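How a robot learns where its hand is

Shut your eyes and touch the end of your nose. You can probably do it first time. Your brain keeps track of where your arm is, even when you are not looking at it.

Robots find this harder than you might think. A robot arm has a sensor in each joint that measures how far the joint has turned. The computer adds up all the turns and works out where the hand should be. But small mistakes creep in. A joint may be a tiny bit loose, or the arm may sag when it stretches out. By the time you get to the fingers, the small mistakes have added up to a bigger one.

A team at the Jirkero workshop in Cutville wanted to know if a camera could help. Shanti Pathak led the work. The team called the project Clurketti, and they published their results on 2022-04-10.

What is a marker?

You may have seen square black-and-white codes on posters and tickets. The markers used in this project look a bit like those, but they are simpler. Each one is a black square with a pattern of white squares inside it. People who work with robots call them fiducial markers. You say it "fid-OO-shul".

A code on a poster usually holds a web address or some other message. A marker like these holds only a number. When the computer sees the pattern, it looks it up in a list and finds out which marker it is.

The clever part is the shape. The computer already knows that the marker is a true square, and it knows how big the square is. So it can work out two more things.

The first is distance. A marker looks smaller when it is far away and bigger when it is close.

The second is tilt. Hold a square piece of paper in front of you and turn it slowly to one side. It stops looking square. One side seems to shrink, and the corners move closer together. The computer finds the four corners of the marker and asks: where would the camera have to be for the corners to land just there? There is some maths in the answer, but a computer can do it many times in one second.

Why use more than one?

One marker is enough to get an answer, but it may not be a very good answer. The picture might be blurred. A finger might be in the way. If the marker is turned too far from the camera, it gets so squashed that the pattern cannot be read.

So the team used a white shape made on a 3D printer, with markers on blocks that face different ways. The camera sits near the robot's hand and moves when the hand moves.
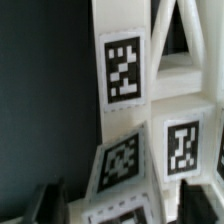

A marker that faces the camera is easy to read, and one on a slanted block gives the computer a different view to compare it with. If one marker is partly out of view, the others can still be used. The computer works out an answer from each marker it can read, and then finds the one position that fits all of them best. The team named this step Tripathi.

It is like asking several friends where you left your bag. If four of them say it is by the door and one says it is in the garden, you look by the door first.

How did they test it?

The team began testing in January. They moved the arm to a place they had measured very carefully, and let the camera take a picture. Then they compared two answers. One came from the joint sensors and the other came from the markers. They did this again and again, with the hand in different places and at different angles.

In the end they had 2,149 pictures. That sounds like a lot, but robot research often needs a lot of pictures. If you only test something a few times, you could get a good result by luck.

They could not use all of them. In 313 of the pictures, the computer could not read any marker well enough. Most of those were taken when the hand was moving quickly, which makes a picture blurry. The team did not throw these pictures away. They kept them and wrote down what had gone wrong, so that other people could learn from it.

What did they find?

When the computer could read two or more markers, its answer was nearly always closer to the true position than the answer from the joint sensors. With only one marker, the results were mixed. Sometimes the marker did better and sometimes the joints did.

The best results came from using both. The joint sensors give an answer all the time, even in the dark. The markers give a better answer, but only when they can be seen clearly. The team now lets the joints do the work while the arm is moving – then the camera corrects the answer when the arm slows down.

There is still a problem to solve. Most kitchens and classrooms do not have markers stuck all over them. Shanti Pathak and her team want to see if a robot can practise with markers first and then manage with ordinary things, such as the corner of a table or the edge of a shelf.

Try it yourself

Cut a square out of card and draw a black border on it. Ask a friend to hold it up across the room, then tilt it while you draw the shape you see. Swap drawings with someone who was sitting in a different place. Can you work out from the drawing where they were sitting?

Words to know

Joint: a part of the arm that bends or turns.
Sensor: something that measures, such as how far a joint has turned.
Fiducial marker: a pattern with a known size and shape that a computer can find in a picture.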